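Project Report: Trying Out the Drundum Two-Arm Tabletop Kit
Homa Hashemi, project partner Abrehet Bogale

Why I picked this

When our class got the list of project topics in September, most of them were "build a thing." Mine was "review a thing," and I grabbed it right away because I'm much better at complaining than soldering! The thing is the Drundum, a tabletop kit with two black arms that face each other over a work area. A company called Tresov rents it to schools. You get the arms, the rail frame, a login for the teaching software (it's called Studis) and a support person who picks up the phone on weekdays. The rental for our term was $995 plus a deposit, and the guide that comes with it is 326 pages long. I read maybe half of that. Abrehet read all of it, which is why she's my partner.

Our question was pretty simple: could two students with almost no robot experience get the kit to tidy up a messy table, and would we tell another school to rent it?

What we used for the mess

We wanted ordinary stuff you'd find on any desk, so we went with chargers, cables, a card reader box, markers and little cubes, plus some plastic bins and baskets to sort into. Tresov sells its own practice set called the Okonkwo pack (foam shapes, all the same size) but we skipped it. I think that was the right call, even if it made our lives harder. Foam shapes would have told us how good the arms are at foam shapes.

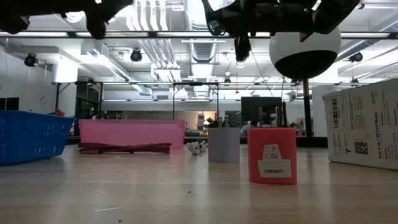 Setup took us two afternoons. The guide says one. Most of the extra time went into the software, because Studis wants you to name every bin and every kind of item before it will let you save a layout, and then it logged us out on Friday and we had to type the whole list again. Abrehet keeps hers in a text file now and just pastes it in. If Tresov fixes one thing, please let it be this.

Teaching the arms

You teach the Drundum by guiding it through a move, saving that, and doing it over again with the item in a slightly different place. The guide wants at least 14 saved moves per item. That sounded like a lot to me until I tried getting by with five on the markers, and let's just say we went back and did the rest. By the end of the project we had 1,686 saved moves across everything (I did not believe that number either, but Studis keeps a log and it's right there).

We also got into the habit of spreading things out before a run. When two markers were touching, the software had a hard time telling us where one ended and the next one started. 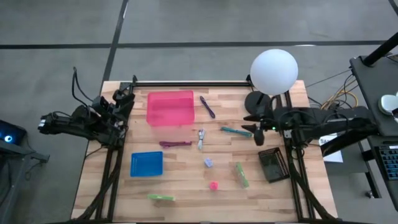
The cubes were my favorite part. They're small and they have flat sides, so once you line up the fingers there isn't much to think about, and I could teach a new spot in a couple of minutes while eating a granola bar with the other hand. Cables were the opposite. A coil doesn't have a right place to grab, so each of us did it our own way, and the saved moves ended up arguing with each other. We finally agreed to always go for the tied part and threw out the old ones. It got a lot better after that.

Markers ended up somewhere in between. You have to come at them from the correct side or the wrist gets into an awkward angle, and the left arm and the right arm each have a side they're happier with. We made a rule that whichever arm is closer takes it.

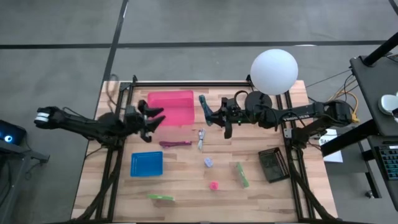 What I'd tell another school

Rent it, but plan for more time than the guide says. The arms themselves gave us no trouble, and the support person was really patient with us, even the time the problem was that I hadn't clicked Save. Studis is the weak part. I'd give the arms an A and the software a C plus, and Abrehet says I'm being generous with the plus.

If I did it over I'd start with the cubes, leave the cables for the last week, and decide on the grabbing rules before anybody touches anything. I'd also like to try the Okonkwo pack for a day just to compare. Our full move log and Abrehet's text file are in the class folder if you want to borrow them.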